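Packing trial at Abernathy center looks at how small goods ride in plain cartons

5/16/19 – Cambridge

The Abernathy Packing Center has begun a bench trial on the hand packing of small household goods, covering power adapters, tins, jars and light accessories sent out in plain brown corrugated boxes. The trial runs through June and is meant to supply numbers for the next edition of the center's packing sheet, last revised when most of its members shipped books and paper goods.

The work is done at ordinary table height, with the carton open and the goods close by. Wendell Okafor, who set up the trial, asked for a home table and a cloth in place of a steel bench. Many of the small sellers who use the packing sheet work at a kitchen or dining table, and a cloth changes how easily a carton slides when something is pushed down into it.

The first runs concern a single small item in a box much larger than it needs. Sellers tend to stock one or two carton sizes, and a light item often goes into whichever one is nearest.
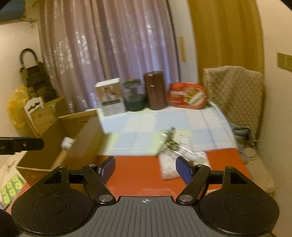
Alaric Hutchins wrote in to object that the oversize carton is the wrong place to start. In his view the trial should first ask why the large box gets picked at all, and he would like to see the cost of the extra filler set down next to any damage figures. He added that a seller with shelf space for two sizes will go on using two sizes whatever the sheet advises.

Okafor accepts the point on cost. Filler weight will be logged for each carton, and the table will be printed with the results. The order of the runs stays as it is, as the large carton gives the widest spread of movement and makes differences between fillers easier to measure.

A total of 600 packed cartons is planned, of which 461 will hold one item and the rest a mixed load. Each carton is packed, taped, turned through a fixed series of positions and opened again. The position of the item is noted before and after. Three kinds of fill are under test: crumpled paper, cut board and a molded pad supplied by Flimex. A further group goes out with no fill at all and serves as the baseline.

Power adapters get a section of their own. The body is smooth and compact, the weight sits toward one side, and the prongs are the only part that can mark a carton wall or a neighboring item. The current sheet says only to "wrap electrical goods," without saying which way the prongs should face. 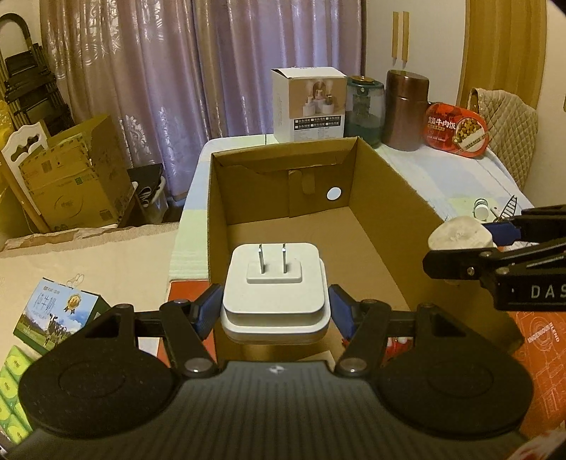 Two placements will be compared for this class of item. In the first, the adapter goes in with the prongs up, and a folded piece of board is laid over them before the flaps are closed. In the second, it lies on its side with the prongs toward the nearest wall and a pad between. Wall marks will be measured with a depth gauge after each run and entered by carton number.

Mixed loads come last. Tins and glass jars are to be kept apart by at least one layer of board, with the heavier piece at the bottom. Lids are taped only where the maker has not sealed them. Soft goods such as small quilted bags may be used as part of the fill, provided that they are bagged first and nothing with a sharp edge rests against them.

Records are kept in Praltora, the center's stock and test log. Entries from the earlier book trial end at line 963, and the new series is filed under a separate heading so that the two sets are not mixed. The layout of the log is unchanged apart from an added column for filler weight.

Members who want to compare results can follow the same steps at home with their own cartons, using a kitchen scale that reads to 2 grams or better. Results sent in should give the inside measurements of the box, the type of fill and the resting position of the item on opening – photos are welcome but are not required. Submissions close at the end of June, and the revised sheet will be mailed to members once the figures have been checked.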